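How to put on a memorial lunch for the family (first anniversary, 40 guests, one small kitchen)

Did this in June for my grandad, Gus Pettigrew, one year on. Had never organised anything bigger than a birthday tea. Writing it down while I still remember, because my cousin wants to do hers in the autumn and keeps ringing me.

Before you book anything

Talk to the oldest person first. In our lot that's my great aunt Miranda. She had views on the date. Some families do it on the day itself, some the nearest weekend, some before the day but never after. Ask, don't guess. I guessed and had to move it.

Then decide home or hall. Home is nicer. Home is also one oven. We went with my mum's in Plirnville and put the long tables in the garden with a borrowed awning over.

The guest list

Start with who was at the funeral. Add the ones who couldn't get there. Write names, not "the Leeds lot", as the Leeds lot was four people in my head and nine at the door.
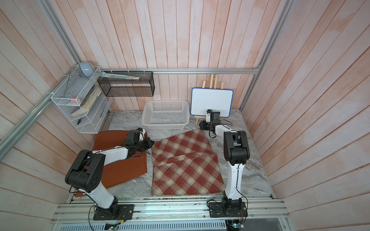 Send the invites six weeks before. Phone the over-80s, message everybody else. Ask about food in the same message or you'll be chasing it the night before like I was. One line is plenty: date, time, address, what not to bring. (Flowers, in our case. Mum has hay fever.)

The food

Pick dishes the person liked. Sounds obvious. Grandad liked plain stuff -- boiled ham, pickled beetroot, new potatoes, treacle tart -- so that's what everbody got. Two cold mains, one hot, three sides, two puddings. More than that and you're stuck in the kitchen all through the speeches.

Give dishes out by name. "Can you bring a salad" gets you five potato salads. "Can you bring a green salad for 20" gets you a green salad for 20.

Cook the day before: ham, tart, anything pickled, the stock for the soup. Morning of: potatoes, bread, leaves. Put the hot dish in at eleven if you're sitting down at one.

Set one plate aside for the person before anyone eats. We do it, Miranda's side always has. Small portion of everything, by the photo. If yours don't do this skip it, no one will mind.

The table and the photo

A side table near the door works best, people stop there on the way in. Cloth, photo, candle, the plate, a book to write in. Get the photo printed big, at least A4. Do the cloth early, ironed, and keep it somewhere the dog isn't. 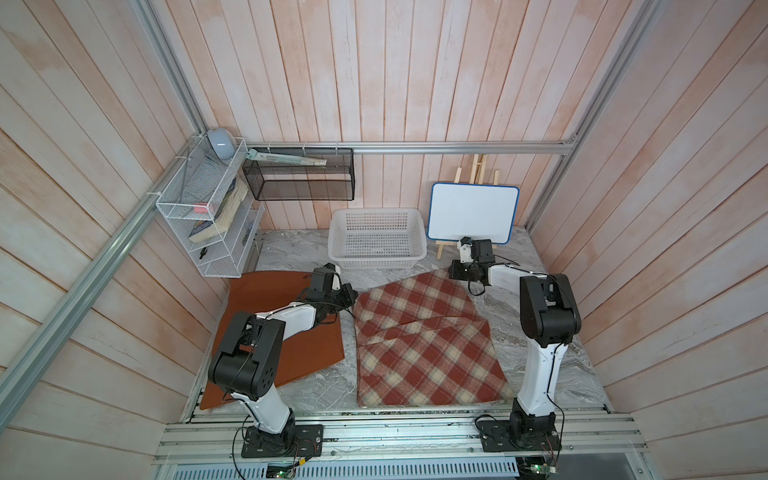 White plastic basket, small whiteboard towards the back.

Candle in a deep jar if you're outside. Ours blew out twice in a shallow one, then we swapped. Have matches in a pocket, not in the kitchen drawer.

For the book, put a pen on a string. Write the first message yourself so the page isn't blank, people are shy about going first.

Money

We spent just over 60 on meat and drinks came to a bit more. Everyone else's dishes were free. Keep the receipts in an envelope and sort it out a week later, not at the table. My uncle tried to settle up during pudding. Don't let yours.

Timings on the day

Doors at twelve. Side table and candle done by then.

Words at half twelve, before food. Keep it to two speakers. Three minutes each, ten if you have an uncle like mine.

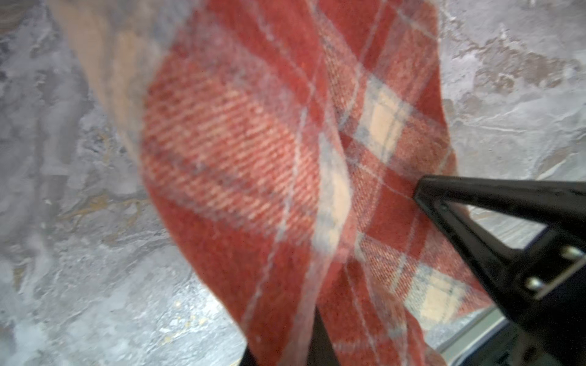 Eat at one. Oldest served first, then the kids, then the rest. Grace if you say grace.

Puddings and tea about half two. Put the kettle on at two, a big urn takes ages. Stories happen now so leave the music off. We tried a quiet playlist and turned it off after one song -- nobody could hear Miranda, and Miranda was the best bit.

Grave or garden visit after, for those who want to. Not everyone does. Leave somebody at the house with the ones staying put.

Clearing up and sending people home 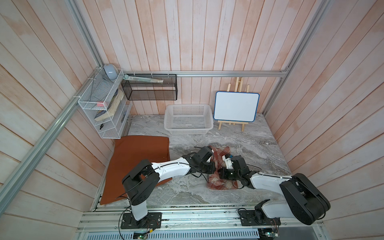

Leftovers first, always. Boxes with lids, names on the lids, lined up by the back door so guests take one as they go. Then the linen. Tablecloths come off in a heap, and a big plaid one left crumpled like the red, brown and cream one in the photo will only need more ironing, so shake it outside and fold it in half straight away. Chairs last, people are still sitting on them.

Thank yous within a fortnight. A message is fine, a card for anyone who cooked. Take a photo of the book pages and send them round the family, even to the ones who couldn't make it. Especialy them.

Next year is Mum's turn to host. Different house, same ham.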